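Goncombe Table Games Club, minutes, Monday meeting, 7 pm

Present: Lamduan Sitthichai (chair), Vichien Onsri, Sunee Rojanasak, Kanyarat Siriwan. Minutes: Nattawut Kaewkla. Koo sent word, can't make Mondays till April.

Last minutes. Read, ok'd. One fix: the Umum order was 100 balls, not 10. Nattawut to correct on the page.

Money. Balance 251 after hall rent. Vichien paid 189 to Umum for balls, receipt in the folder. Kanyarat asked why so many at once. Cheaper by the box. Moved on.

Hall. Key still sticks. Lamduan has called the office twice, will go in person. Chairs to be stacked 7 high, no more, somebody did nine last month and the office complained.

Kids' afternoon. Sunee wants a table event that isnt running around, for the ones who come with grandparents. Her plan: roll and tray. One tennis ball per table, a shallow tray, ball has to end up in the tray without dropping off the side. Vichien thinks too easy for over tens. Sunee says let them try it with the wrong hand. Agreed to run it once and see.

Balls. Old ones from the tennis people or new? Long talk. Old ones are gray and the dog smell came up again. Agreed new for the tables, old ones go to Tirnano for chair feet if they still want them. Kanyarat to ask.

Surface. Lamduan wants something under the ball, bare tables too slick. Felt got rejected last year (glue). Kanyarat likes a thin board, can be wiped and put away flat. Vichien to price boards for four tables, bring figure next time.

Ball on the table in both:

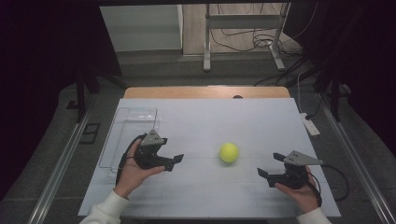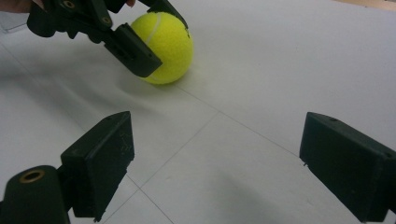 Rules for roll and tray took up the rest. Sunee read her draft, too long, cut to half a page. Start spot was the sticking point. Vichien wanted the ball to start at the table edge, Lamduan said it'll be on the floor all afternoon. Went with the layout with the blue-gray board, ball out on the board and the clear tray over near the left edge, and the faint grid lines can do for marking the start so no tape needed. Left handers can ask for the tray on the other side. Three tries each, ball off the board is a lost try, no blowing on it. Ties get one more go. Sunee to retype and print big.

Snacks. Same as before. Kanyarat bringing juice, no nuts.

AOB. Vichien still has the club's stapler, will bring it. Lamduan asks that people anser the group messages.

Next meeting same time, same room. Closed 8.40.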